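Lultcombe Live Archive: Help Desk
Ticket 987
Subject: Track splits wrong and one song missing, Davberg audience recording
Status: Closed
Opened by: Rizal Nair
Opened: June 4, 2018

Original report

I downloaded the FLAC set for the Davberg show (the audience recording, first generation off the taper's cassette) and there are two problems with it.

First, the track marks are off. Track 1 is fine. From track 2 on, each file starts a few seconds into the song and the opening of the next song is stuck on the end of the one before. It gets worse as the set goes on. By the encore the whole first verse is in the wrong file.

Second, the setlist on the page has "Steiner" as the second song in the encore and I can't find it anywhere in the download. The encore goes straight from the first song to the closing instrumental. There is a click between them and the crowd noise changes.

I checked the files against the checksum list in the folder and they all pass, so I don't think it's a bad download. I tried it in two players on the same computer and got the same result in both.

Reply from help desk

Thanks for the report. Could you let us know which folder you have? There are two versions of this show on the site. The older one has "v1" at the end of the folder name. The newer one has no version tag, which is our fault. Please also paste the text file that came with it.

Reply from Rizal Nair

It's the one with v1. The text file says:

Source: audience cassette, first generation
Transfer: Stukton deck, line out to sound card
Edits: tape flip joined, fades at start and end
Pitch: corrected
Length: 70 minutes

My files add up to a little under that. I didn't write down the exact total, sorry.

Reply from help desk

That explains the track marks. The person who did the v1 transfer set the marks on the raw tape before fixing the pitch. The cassette ran slow, so the corrected version is shorter, but the marks stayed where they were. Every one after the first lands late, and the error adds up through the set.

The missing song is a separate problem. We're going back to the raw transfer to look for it.
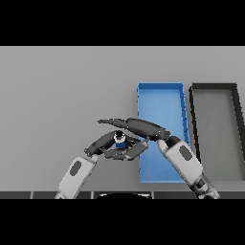
The raw transfer has the tape flip in it, and it comes in the encore, after the first song. Side B picks up again during the applause, then "Steiner" starts. When the two sides were joined for v1, the cut was made at the wrong burst of applause, the one after "Steiner" instead of the one before. That took out the whole song. The click you heard is that edit.

The song itself is complete on the raw file. The level drops in the left channel for the first verse and then comes back. We've left that alone.

Steps taken

- Rejoined side A and side B at the correct point. Some applause is lost at the flip and there is no other source to patch it from.
- Ran the pitch correction again on the full recording.
- Set new track marks by ear on the corrected file.
- Cut on sector boundaries so the set will burn to disc without gaps.
- Made new checksums and a new text file.
- Uploaded as v3. The untagged folder is now labeled v2. It has the right track marks but the same missing song.

Please try v3 and let us know. The v1 folder will stay up until you confirm.

Reply from Rizal Nair

Got v3. Track marks are good all the way through and "Steiner" is there. The join at the flip is easy to hear but it doesn't bother me.

One small thing. Track 6 is listed as "Untitled" on the page. I'm fairly sure it's an early version of the song they were playing by January under its proper name. The words are different but the bass line is the same. I can send the later recording if that helps.

Reply from help desk

Please do. Title changes go through the setlist page and not the help desk, so use the correction form there and put this ticket number in the notes box. We've added "possible early version, lyrics differ" next to the track in the meantime.

The v1 folder has been taken down. v2 stays up for anyone who needs to match older trades, with a note about the missing song. The text file in v3 lists all the changes.

Closing this ticket. If anything else is wrong with v3, reply here and it will reopen.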